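**Workshop notes, Skotenbridge site, 22 Jun 2026**

## Two-compartment bins: inspection and refill rules

The gray sheet-metal bins at the Skotenbridge benches have been in daily use since February. The first full inspection covered the bins at benches 1 through 6. These notes replace the sheet taped inside the Fodor cabinet, which still refers to the old single-compartment bins and should be thrown away.

### Layout

Each bin has a sloping divider across its full width. The front compartment is the deeper and wider of the two and is the working side. The narrower rear compartment is for bars set aside during a shift, and it is to be emptied at the end of that shift. Bars left there overnight are treated as rejects by the morning crew, and in April a full set was scrapped for that reason.

### Stock

Two types of bar are kept in the front compartment:

- Long, reddish-brown. Reorder point at the store is 300.
- Short, dark green. Reorder point is 600.

The green reorder point is higher as the Fodor line draws two green bars for each red. The two types do not need to be separated within the compartment, and they do not need to lie in any particular direction. Several people have been lining them up by color before handing over the bench. It takes time and the bars are disturbed again at the first pick.

They do need to lie flat on the floor of the bin. A bar propped against the divider can slide when its neighbor is lifted, and the end corner marks the panel. Contact between bars is acceptable. Stacking is not, except in the store, where the tall crates are used.

### Wear

Scratching on the divider is heaviest along its upper part, where bars are passed over from one side to the other. The side walls also pick up long scrapes. Neither affects use. A bin is withdrawn only for the following:

- a split or open seam at the foot of the divider
- a raised burr that catches a cloth
- a wall bent far enough that the bin rocks on the bench
- any crack starting from a hole in the floor

A crease in the divider is not a reason to withdraw the bin. Note it on the bench card with its position and check it again at the next inspection. Plisteo has confirmed that the divider panel can be replaced separately, but the lead time is long enough that we would swap the whole bin and send the damaged one back.

Do not sand or paint the scratched area. Paint was tried on one bin in the spring and came off on the bars.

### Cleaning

Crumbs collect in the rear compartment faster than expected. The space is narrow, the bench brush does not reach the bottom properly, and most people clean the front and stop there. Use the thin brush from the Boron kit, working from one end to the other, then vacuum. Tipping the bin over the bench to empty it is not permitted. The rim marks the wood, and the debris ends up under the neighboring bench.

Wipe the front floor with a dry cloth. Solvent is not needed for normal dirt. If a label or adhesive has transferred to the metal, use 80 percent isopropyl on a cloth and let it dry before returning any bars. Cloudy or scuffed areas on the floor are surface marks and will not wipe out.

### Handover

Before leaving the bench:

1. Clear the rear compartment of bars and brush it out.
2. Check the front compartment for bars leaning on the divider and lay them down.
3. Compare the stock with the bench card and correct the card if they differ.
4. Leave the bin on the tabletop with the wider compartment toward the operator's side.

The state below is acceptable for handover as far as the bars are concerned. The rear compartment still needs brushing.

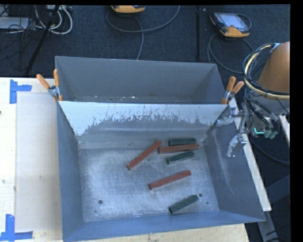 ## Next inspection

Benches 7 and up follow once the replacement bench cards have been printed. Withdrawn bins go to the rack beside the store, with the card attached.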